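Viltach Chart Exchange
Set-up Guide for Clinic Administrators

Home Guides Set-up Interfaces Release Notes Support

Section 4: Connecting a Legacy Records System

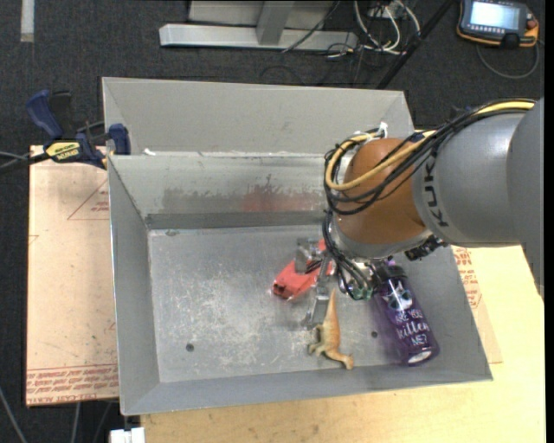
Complete Section 3 (User Roles) before you begin. The steps below link an existing records system to Viltach Chart Exchange so that patient demographics, allergies, medications and visit notes can be brought across. Scanned documents and billing history are handled separately in Section 6.

You need an account with the Interface Administrator role. A Site Administrator account can open the connection screens but cannot save changes to them.

4.1 Before you start

Have the following ready:

- The host name or IP address of the legacy server
- A read-only service account on that server
- The site code printed on your Viltach license letter
- The field map for your legacy product (Rekton and Drevia maps are included; for any other product, see 4.6)

CAUTION: Do not use a clinician's personal login as the service account. The import stops when that person's password expires, and every record read during the import is logged under their name.

4.2 Open the network port

The exchange service listens on port 3545. Ask your network staff to allow traffic on this port between the legacy server and the Viltach gateway, in both directions. No other port is needed for the import.

If the two servers are at different sites, the traffic must go through your VPN. The gateway refuses connections from public addresses.

4.3 Create the connection

1. Sign in to the gateway console.
2. Select Interfaces, then Legacy Sources, then Add.
3. Enter a name for the source. The name appears on every imported record and cannot be changed later, so pick one that staff will recognize.
4. Enter the host name and port.
5. Enter the service account name and password.
6. Choose a field map from the list. Sites running Drevia should choose "Drevia Clinic" unless the server also holds inpatient records, in which case choose "Drevia Combined."
7. Select Test. A green bar means the gateway reached the server and read one record.
8. Select Save.

NOTE: The test does not check the field map. A source can pass the test and still import allergies into the wrong field. Always run the trial import in 4.4.

If the bar stays gray, the server did not answer. Check the port first. If it turns red, the server answered but refused the login.

4.4 Run a trial import

The trial import copies 200 patient records into a holding area. Nothing in the holding area is visible to clinicians.

1. Open the source you just saved and select Trial Import.
2. Leave the selection method set to Mixed. This picks from active, inactive and deceased patients.
3. Select Start. You can leave the screen while it runs.
4. When the status reads Ready for Review, open the Review tab.
5. Compare the imported records with the originals. Pay close attention to medication doses, allergy reactions and dates of birth.
6. Mark each record Accept or Reject. For a rejected record, choose a reason from the list.

Two people should review the records, and at least one of them should be a nurse or pharmacist. The console asks for both sign-offs before it will unlock the full import.

CAUTION: Free-text allergies ("pt says penicillin upset stomach") are imported as notes and do not trigger alerts at the time of ordering. Print the Free-Text Allergy report from the Review tab and have a clinician enter these by hand before go-live.

Records in the holding area are deleted after 14 days. If the review is not finished by then, run the trial again.

4.5 Run the full import

1. Confirm that the legacy server was backed up and that the backup can be restored.
2. Tell staff when the legacy system will become read-only. Most sites choose a Saturday evening.
3. Set the legacy system to read-only.
4. In the console, select Full Import, then Start.
5. Watch the Error tab for the first hour. If the same error repeats, select Pause and correct the cause before going on.
6. When the status reads Complete, run the Match report. The patient totals on both sides should be equal.

Pausing does not lose any work. Canceling does: a canceled import must be started again from the first record.

NOTE: Duplicate patients are flagged but never merged during an import. See Section 5 for merging.

4.6 Other legacy products

For Østergaard systems, version 2 and later, a field map can be downloaded from the Support page. Earlier versions store the patient's name in a single field and need a custom map. For all other products, export a blank record layout from the legacy system and attach it to a support request. Do not edit one of the included maps to fit, as your changes will be overwritten at the next update.

Next: Section 5, Duplicate Patients and Merging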